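Netov Suspends Two-Arm Stations After Gripper Fault

GRULTDALE, August 2, 2023. Netov has suspended work at its two-arm flower handling stations in Grultdale following a fault in which a gripper failed to release on command. No injuries were reported.

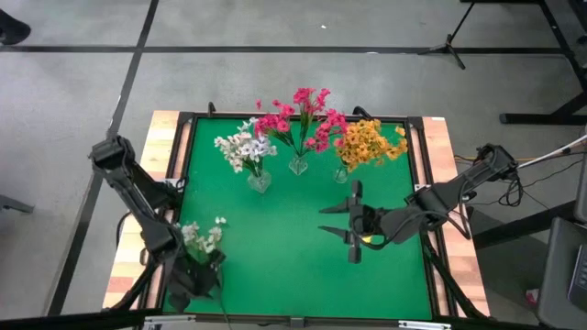

The fault was recorded 27 times in 2,000 cycles, according to safety manager Mabli Morris. A software update installed in June is under review. "The stations will remain out of service until the release command has been tested in full," Morris said. The Cevholm site is not affected.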